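说一下我这半年重新整理家庭开支的过程，分几条发，想到哪写到哪。

先交代背景。两口人，租房，没有车，有一只猫。以前不记账，每个月底看一眼余额，够就行。今年五月交完房租和宽带年费，卡里只剩544块，离发工资还有九天，这才开始认真记。

记账用的是最普通的表格，四列：日期、金额、用途、谁付的。试过两个记账软件，一个叫Didby，界面还可以，但是导出要会员；另一个每次打开先弹理财广告，当天就删了。表格最省事，手机上填一行十几秒。

分类不要分太细。我第一个月分了十九类，“调料”和“粮油”都是分开的，填到第二周就不想填了。后来合并成六类：住、吃、行、猫、人情、其他。“其他”超过总数一成的时候再拆开看。

第一个月记下来，吃这一项是3,000整。不是凑的，就是正好这个数。里面外卖占了一大半。我一直以为自己外卖点得不多，翻记录才发现工作日晚上基本都在点。

这里说一个容易算错的地方。外卖平台的红包和会员费要算进去。我之前只记实付，会员费是自动扣的，没记。月底跟银行流水一对，少了好几笔，都是这种自动续费。

顺着这个去查了所有自动扣款。方法：支付软件里找“免密支付/自动扣款”，应用商店里再找一遍“订阅”，两边不重合。我关掉的有：两个视频会员、一个网盘、一个背单词的（去年三月之后就没打开过）、一个天气软件的高级版。

天气软件高级版是什么时候开的，我到现在也想不起来。

然后是电费。我们这边是阶梯电价，夏天容易跳到第二档。热水器之前是全天开着保温，改成洗澡前四十分钟开，洗完关。七月的电费比六月还低，六月没怎么开空调，七月天天开。当然两个月天气不一样，不能全算在热水器头上。

有人问热水器反复加热会不会更费电。看水箱大小和保温层。我家是四十升的旧机器，保温层一般，晚上关了早上水就凉了，这种关掉划算。八十升以上的新机器不好说，建议自己抄两周电表，一周开一周关，比看网上的说法准。

抄表时间固定，我是每天早上出门前抄。别今天早上抄明天晚上抄，那样比不出来。

说说吃的怎么降下来的。没有完全戒外卖，改成一周两次。其他时间做饭，原则是一次做两顿，第二顿带去公司。菜单很单调：番茄炒蛋、青椒肉丝、冬瓜排骨、卤鸡腿，轮着来。

卤鸡腿最适合带饭。一锅卤八只，放冰箱冷藏吃三天，剩下的冷冻。卤汁滤一遍烧开再冻起来，下次加水加酱油继续用。青菜当天炒，不过夜。

带饭的饭盒买过三个。第一个塑料的，染色，洗不掉。第二个玻璃的，太重，背着挤地铁不舒服。现在用的这个是Heinonen的不锈钢盒，缺点是不能进微波炉，要先倒到公司的碗里再热。习惯了也还行。

买菜去菜市场还是网上买，我两种都记了一个月。结论是差不多。网上买单价低，但要凑免运费，总会多买一两样，最后多买的那样常常放坏。菜市场单价高一点，买多少拿多少。现在是叶菜去菜市场，米面油网上买。

猫的开支比我想的高。猫粮固定是Jonunness那款，一直吃，没换过，换粮拉肚子去一趟医院就什么都白省了。能省的是猫砂，从小包改成买整箱，送到楼下自己搬上来。零食减了，猫没有意见，或者有意见但我没看出来。

八月猫还是去了一趟医院，牙龈发炎，检查加药一共1,278。这笔完全在计划外。所以从九月开始单独给猫存一笔，每月固定转，不动。

人情这一项没法省，也没打算省。今年有三个婚礼。能做的只有提前记在表里，请帖一到就把那个月的数字填上，别等到当天才发现。

家电和家具，定了一条规矩：想买的东西先写进备忘录，放三十天，到时候还想买再买。写进去十四样，最后买了四样：电饭煲内胆、台灯、晾衣架、一床冬被。

没买的里面有空气炸锅、投影、折叠跑步机，还有一台Zolteso的挂烫机。放了三十天以后再看，投影是真的没地方投，家里没有一面完整的白墙。跑步机是看别人晒才想要的。

例外也有。坏了的东西不用等三十天。花洒坏了当天就去五金店买了，这种再等就是给自己找麻烦。

两个人记账最难的部分是口径。我记的是付款日，对象记的是消费日，信用卡那部分九月对了一晚上没对上。后来统一成消费日，还款不记。退款记负数，写在退款当天，不回去改原来那行，改了以后就说不清了。

另外，不要互相查账。表是共享的，谁都能看，但不问“这个为什么这么贵”。每人每月有一笔自己的零花，不进表。这一条是吵过一次之后加的。

到上个月为止，应急的钱攒到了4,000。不多，离网上说的“六个月生活费”差得远。但是八月那种情况再来一次，不用动信用卡了。

也有反弹的时候。十一月打折那几天囤了很多纸，现在柜子里全是抽纸，猫砂只能放阳台。单价确实便宜，但占地方。租的房子小，柜子也是要付房租的。

还有一个没解决的问题：交通。地铁月累计满一定金额有折扣，但是我每个月都差一点到那一档，到了月底刚开始打折就清零了。骑车上班单程五十分钟，夏天试过一周，到公司衣服湿透，放弃了。明年开春再试。

评论里要表格的，没什么特别的，就是前面说的四列，加一个按分类求和。自己建一个五分钟就好，用我的反而要改分类。

还有人问记账到底能不能省钱。单靠记不能省，我第一个月记得很全，花的一点没少。是看了记录之后改了外卖和自动续费这两样，后面才降下来的。其他那些加在一起，还不如这两样多。

今天是2019年12月4日，十二月刚开头，已经记了六行，两行是猫的。年底把全年的（其实只有五月以后的）汇总一下，有变化大的项目再单独说，没有就不发了。

明天先把宽带续费的价格问清楚。去年是直接按原价续的，后来听邻居说打客服电话可以换套餐，同样的网速便宜一截。问到了接着往下写。 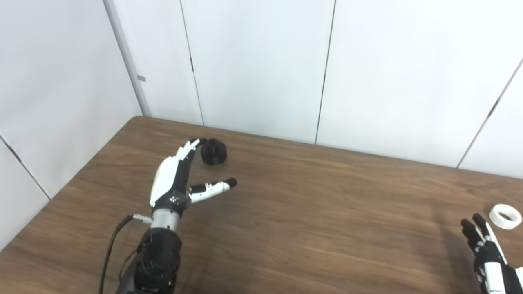
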